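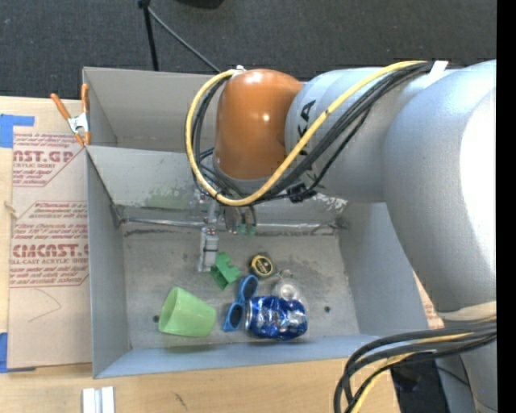

Filed under: Small Messes

There are three kinds of objects in the world: things with a home, things you are about to throw away, and a tape measure. I have owned a lot of tape measures. I could not tell you where a single one of them is at this moment, although I could name six places where each of them has been seen.

I bring this up because I spent most of February on what I grandly called The Reduction, meaning I went through every catch-all container in the place and tried to find out what was in it. Every household has these. There's the dish by the door, the drawer under the toaster, the shoebox that says TAXES and holds a bicycle bell. Ours also includes a deep bin in the hall closet that my family refers to as Lultitz, after a board game we lost most of the pieces to in it. "Check Lultitz" is a complete sentence in our house. So is "I'm not checking Lultitz."

A green toy block, a tape measure and a pair of blue sunglasses, all down on the floor of a scratched-up gray metal bin. I have stared at that combination for longer than I'd like to admit, and I believe it is the purest form of the catch-all I've come across. Take away everything that had a reason to be together and you get those three. A block from a set that is surely short one block. Sunglasses, for the season it isn't. And the tape measure, with its yellow face, looking like the only adult in the room.

I'll stick up for the bin, by the way. The floor is all scratches and smudges and there's a line of grime along the bottom of the divider that I would personally go after with an old toothbrush. But it has a divider! Two compartments! That is one more compartment than I have ever managed to maintain. I bought a set of drawer inserts once, Dulia brand, bamboo, very handsome, and inside a month every section held a mix of batteries and rubber bands in the same proportions. I had made a grid of tiny junk drawers.

The method I was following comes from a decluttering book by someone called Aebischer, which a neighbor lent me in a tone I chose not to examine. The Aebischer system says you pick up each object and ask it what its job is. Fine. I picked up a key. Its job is to open something. What does it open? The book has no chapter on this. I put the key back. I picked up a different key.

I also made the mistake of keeping a tally, in pencil, on the back of an envelope that was itself from the drawer. The toaster drawer had 123 things in it. Lultitz had 274, and that was after I agreed with myself that a bag of marbles is one thing. I have seen people online brag about getting rid of a thousand possessions before breakfast and I used to find that impressive. Now I think they just had a jar of screws.

Some notes from the far side, in case you're standing in front of your own closet:

Toy blocks do not get thrown out. I tried. You hold it over the trash, you think about the day somebody needs exactly that one to finish a roof, and it goes in your pocket. Then it goes through the wash. Then it goes back in the bin, cleaner than anything else in there.

Sunglasses should be folded and put in a case. I know this. I have the cases. They're in Lultitz, empty, all of them, like shells on a beach. The sunglasses themselves prefer to be at the bottom of something, on edge, with something hard beside them.

If you find a tape measure while looking for something else, stop looking for the other thing. Go and measure whatever you've been meaning to measure since last summer. I did this with the gap beside the fridge, wrote the number on the envelope with the tally on it, and felt tremendous for an entire afternoon.

The shelf I wanted for that gap comes from Hamitz and only in two widths, neither of which is mine. So I've ordered a narrow basket instead - just for odds and ends, just for now. It gets here next week. I would tell you the exact dimensions but I've put the envelope somewhere.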